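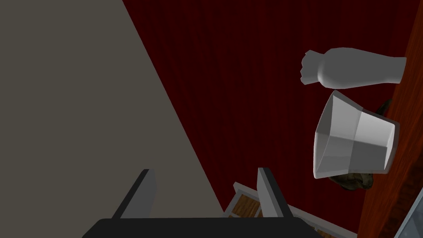 onyeka_dev replied:
Have you tried it with the curtain texture turned off? My money's on the renderer before the planner. Fine vertical stripes are murder on any depth estimate that depends on matching.

plurnerfan wrote:
Depth is straight from the sim buffer, so no matching anywhere. I did try a plain backdrop back in July and got the same thing. The planner picks a lovely grasp on the white bucket-shaped thing, the arm lines up, and then it replans. And replans again! On the bad seeds I get 6 replans before it commits. When it does commit it's so smooth I watch the replay twice.

gridsnap wrote:
What's your octree resolution? Praveck pads every obstacle by one full cell, and with coarse cells the mouth of an open container just closes up. The planner thinks it's a solid lump.

plurnerfan wrote:
20 mm cells. Hmm. The rim has a thin ledge on it too, so with the padding I bet there isn't much opening left. Trying finer cells tonight.

tadpole_9 wrote:
I disagree with gridsnap here. If the mouth closed up you'd get no plan at all, and you're getting plans. Flipping between plans is a scoring problem. The faceted sides give you a bunch of flat patches that all score nearly the same, a bit of noise comes in, and the winner changes every cycle. Add a penalty for switching grasps.

gridsnap wrote:
You'd get no plan for a rim grasp. You'd still get outside grasps. Both can be true, but I'd fix the map first, otherwise you're tuning a penalty on top of bad geometry.

tadpole_9 wrote:
And I'd do the penalty first. It's two lines in the config and you want it anyway. Sturanow ships with one switched on by default and I have never once missed the jitter.

onyeka_dev wrote:
Can you post the seed? I'd love to run it over here.

plurnerfan wrote:
Seed is 2047, stock parallel gripper, clutter preset with the tilted objects. Warning, it's a good one. There's a dark lumpy thing tucked behind the bucket and the segmentation loves to split it in 2, one piece on each side.

onyeka_dev wrote:
Oh nice, then check the object IDs between cycles! If one lump keeps swapping IDs the collision map gets rebuilt every time, and I'm pretty sure a rebuild kicks off a replan.

11/02/2019 edit by plurnerfan:
OK, so much fun last night. Finer cells: rim grasps showed up in the list right away, gridsnap was right about that. Still flipping though. Added the switch penalty and it went down to one replan on this seed. Haven't looked at the IDs yet, that's next.

tadpole_9 wrote:
Told you :) What weight did you use?

plurnerfan wrote:
0.2, pure guess. Going to sweep it over the weekend.

gridsnap wrote:
Please sweep it with the old cell size too. I still think you could get away with a smaller one on a clean map.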